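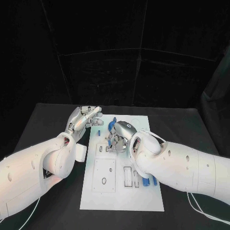 You stop thinking about your own hands after the first hour or so, one of the operators told me, and then you go home and reach for the kettle very, very slowly. I laughed, then I had a go myself and stopped laughing.

I spent a morning in May at Mugo's workshop in Delta, where the Plururar project has just opened its second round of remote demonstrations. The news part is simple enough: the first round wrapped up with 683 usable recordings, the second is meant to add 200 more, and this time all of them are for two-armed work on a parts board. (The first lot was a mix, and from what I gathered a fair bit of it was picking things up and putting them down again.)

The job sounds like something you'd hand a toddler on a rainy afternoon. There's a white board flat on a black table, with blue pieces that belong in particular spots, and the robot has to put them there. Except the robot doesn't know how yet, so a person does it first. The operator sits at a separate station with a pair of gloves and a screen, moves their own arms, and the robot's arms follow along. Everything gets saved: the camera view, the joint positions, the squeeze of the fingers. Later on the learning software, which they call Hutance, chews through the lot and tries to come up with the same moves by itself.

What surprised me was how much of the skill is in the hand that isn't doing anything. I'd assumed you'd park the spare one well out of the way. The crew prefer it near the board with the fingers a bit open, ready to help, and they've asked operators to keep it that way through the whole recording. A hand that wanders off in the middle of a run teaches the software to wander off too, apparently, and they threw out a bunch of early recordings over exactly that.

There's a time limit as well. Each demonstration gets 45 seconds per part, and if you go over, the run is marked as slow and goes in a different pile. It isn't wasted – the slow pile gets used for checking – but you can tell people don't love landing in it. I landed in it every single time!

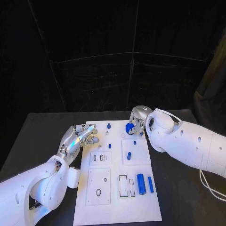

My trouble was mostly depth. On the screen everything looks close enough to touch, and then you lower your hand and you're still hovering in mid-air, or you're pressing down on the board and the gloves are buzzing at you. The operators' trick is to watch the gap between the part and the board get smaller and ignore pretty much everything else. They also told me to breathe out on the way down, and I'm passing that on because it did help a little.

The wheel-shaped pieces were my favourite, since you can be a bit sloppy about which way they're turned. The slim pegs were miserable. I dropped one, picked it up, dropped it again, and was told very kindly that the recovery was worth keeping. They want some fumbles in there, as long as the operator sorts them out without stopping. Of the 683 recordings from the first round, 119 have a fumble and a fix in them, and the team would like a bigger share this time.

I asked whether it wouldn't be quicker to just grab the arms and push them through the motions. They do some of that too, for setting starting positions and for showing new operators how far an elbow will go. For finger work it's no good, they said, because your own hands end up in front of the camera and there's no easy way to steer that many joints at once. So gloves it is.

The second round runs through the summer. Mugo is after a few more operators for the early shift, which starts at 7 a.m., and you don't need a robotics background. Patience and steady wrists will do, and gamers are welcome to apply, although I'm told the quilters have been better so far. Training takes two mornings, coffee is supplied, and there's a sign-up sheet at the Delta workshop's front counter.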